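From: Erhan Çınar
To: Plallow owners list
Subject: Re: [plallow] Range drop after the June update?

Hello Paloma, hello all,

Paloma Benavides wrote:
> Since the last update my Meva shows 22 km less at full charge.
> I drive the same road to work and I charge at home every night.
> The dealer told me it is only the display, but I do not trust this.
> Did anyone else compare before and after?
> Also, is the street charger in Pruvbridge working again? Last
> time I tried it, the cable would not release.

I had the same worry, so I looked in my notebook. I write down every charge since I bought the car, which my wife finds a little too much. Before the update I had 762 km on the trip counter from two full charges. After the update I did the same two charges and stopped at almost the same place. So in my case the battery gives what it gave before, and the number on the screen is more careful now.

Please note that my car is the older Meva with the small wheels. If you have the bigger wheels, I can't say if it is the same for you.

One thing you can try: set the trip counter to zero, drive 500 km in your normal way, and write down the energy used from the second page of the menu. Do not use the average on the first page. It includes the heating while the car is parked, and this makes the comparison difficult.
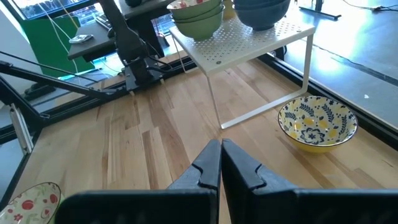 Yellow bowl on the wood table, in the sun.

About Pruvbridge: I was there at 7 in the evening. The left charger works. The right one accepts the card, starts, and then stops after a minute. I called the number on the post and they opened a ticket for me. For the cable, lock and unlock the car two times from the key, not from the app. It helped me once when I was stuck there.

Seo is now the operator for both chargers, so the old card will not work after this summer. They offered me 870 points to change to the new card. I still don't know what I can buy with the points. If somebody has used them, please write.

Paloma, if you send me your numbers, I can put them next to mine in the same table.

Best regards,
Erhan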